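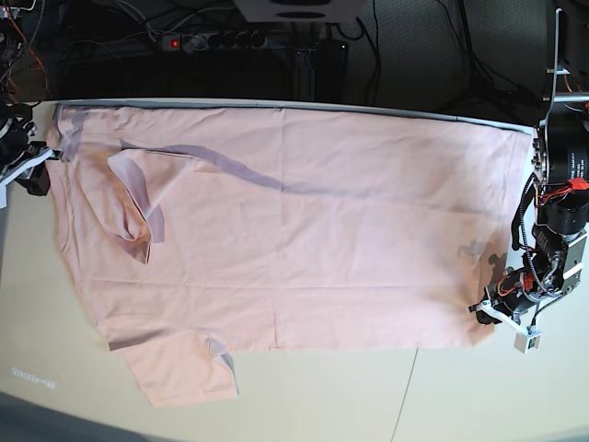
What is the Ploment folding kit, and who is it for?

Ploment is a two-armed tabletop kit that folds shirts, sold by Halonen to small laundries, uniform rental shops and print shops that would like their staff to do something else with the afternoon. It arrives in two crates, bolts to a table you already own, and goes on sale in March.

GALGATE — Halonen, the Galgate maker of bench automation for businesses that never asked to be called "facilities," today announced Ploment, its first kit built for cloth. The company has spent years moving bottles, trays and small boxes from one spot to another. Bottles, it now concedes, were the easy part. A bottle is the same shape when you put it down as when you picked it up.

A T-shirt makes no such promise. It slides, it rumples, it tucks one sleeve under itself and waits. Halonen's engineers began work on the problem believing it would take a season. It took nearly 21 months, and the company would like it noted that the shirts were winning for most of them.

The kit contains two arms, two grippers, a set of small cameras, a controller and a printed manual that has been read aloud in full to at least one skeptical relative of every person who wrote it. Customers supply the table, the power and the shirts. Setup takes a morning. Teaching Ploment a new fold takes longer, as the operator has to guide the arms through it by hand several times, preferably in a good mood. Once taught, a fold can be saved and shared between kits.
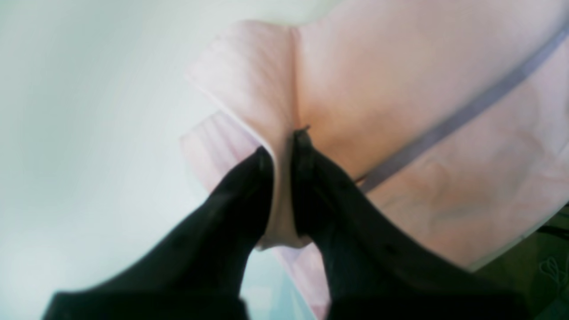 Fingers were the longest argument of the project. Early sets held on beautifully and left marks; the next ones left no marks and held nothing. The pair that ships takes a small gathered fold, the way a person would lift a shirt off a pile. A pinch like the one on the pink fabric, with both fingertips closing on a single upright crease, is what the kit is after every time it reaches for cloth. Spare fingers are in the box. Customers who run heavy sweatshirts will want them sooner than they expect.

Ploment has been on trial at Flindau, a linen and workwear service across the river from Halonen's workshop, where it was given a corner, a table and 600 garments of mixed age and temperament. Most were folded to the shop's standard. Eleven were set aside for a human, including a choir robe that should not have been in the bin. Flindau has since asked to keep the kit, and also to keep the human.

Speed is the question Halonen hears first, so it will answer it plainly. A practiced folder is faster than Ploment and will be for a while. The kit is meant for the long flat stretch after lunch, when practiced folders slow down, go home or start folding things inside out. It handles T-shirts, polo shirts and pillowcases. It doesn't do fitted sheets. Halonen has no plans to do fitted sheets and asks that people stop writing in.

Ploment can be bought outright or rented by the month, with phone support included either way. Support is answered from 11 in the morning, by the people who built the thing — they work late and would sooner not be woken. Demonstrations are held at the Galgate workshop by appointment. Visitors are welcome to bring a shirt of their own, clean please.

About Halonen
Halonen designs and builds small automation kits in Galgate for shops, kitchens and workrooms. Ploment is its first product for textiles. Press requests, rental terms and demonstration bookings are handled by the front office.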